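Simple Interrupted Sutures on a Practice Pad
Skills Notes, Noltside Surgical Skills Room
Last revised in May

These notes cover a single straight closure on bench material. They assume you can already load a needle and tie a square knot with an instrument. They do not cover wound cleaning, anesthetic, or the choice of suture for a patient.

What you need
Practice pad, Wernell 1627 or similar
Needle driver
Toothed tissue forceps
Suture scissors
Scalpel and handle
Nonabsorbable monofilament on a curved cutting needle
Skin marker and ruler
Sharps container, open and within reach

Marking and cutting
1. Fix the pad at all corners. A pad that slides will pull the stitch line out of true.
2. Draw a straight line 50 mm long. Keep it well away from old cuts.
3. Cut along the line in one pass with the blade upright. Go through the top layer only. If the blade skips, finish the cut in the same track and do not start a second one beside it.
4. Mark the midpoint with a dot on each side of the cut. Place the first stitch here, then halve the remaining lengths.

Needle position
Grip the needle with the tip of the jaws, between one half and two thirds of the way back from the point. Set it square to the jaws. Gripping at the swage bends the needle, and gripping on the curve near the point dulls it. Close the ratchet to the first click.

Placing the stitch
5. Lift the near edge with the forceps. Do not crush it.
6. Enter at 90 degrees to the surface, 5 mm from the edge.
7. Rotate the wrist so the needle follows its own curve. Pushing it straight tears the track.
8. Bring the point out in the cut, release, and regrip if the edges are far apart. With a small gap, both sides can be taken in one bite.
9. Exit the far side at the same depth and the same distance from the edge.
10. Pull the strand through in line with the track until a tail of 2 cm is left.
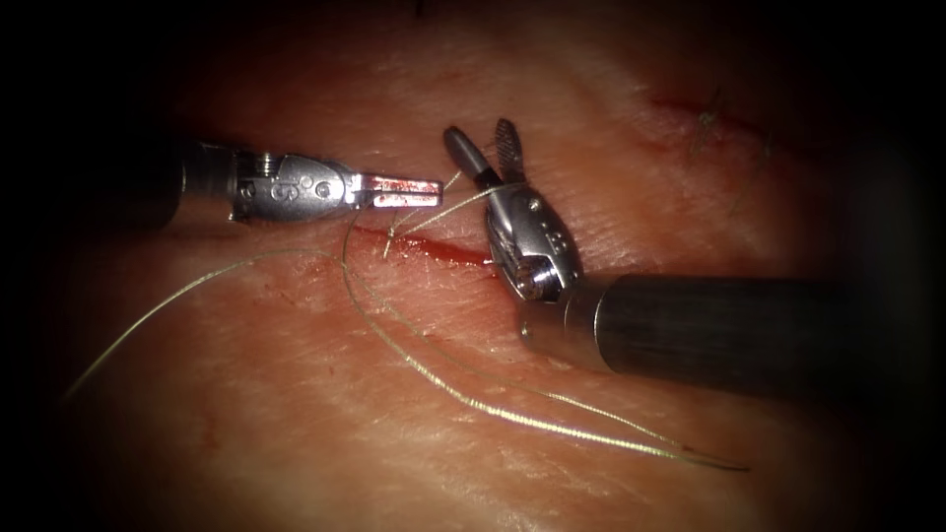
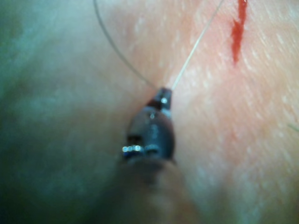

Instrument tips close to the tissue surface.

Tying
11. Lay the driver over the cut, between the needle strand and the tail.
12. Wrap the long strand twice around the jaws, take the tail, and pull it across. Lay the throw flat.
13. Add a single wrap in the opposite direction, then one more, reversing each time.
14. Slide the knot to one side of the cut. Leave the same side for the whole row.
15. Cut both ends to around 5 mm.

Common faults
Edges roll inward: the bite is too shallow, or the needle went in at a slant.
One edge sits higher: bites are at unequal depth. Remove the stitch and repeat.
Pad puckers between stitches: tension is too high.
First throw slips: use the double wrap in step 12 and keep both ends low.

Record the pad number and stitch count on form 826 before you put the pad away. Needles go in the sharps container, including any still attached to strand.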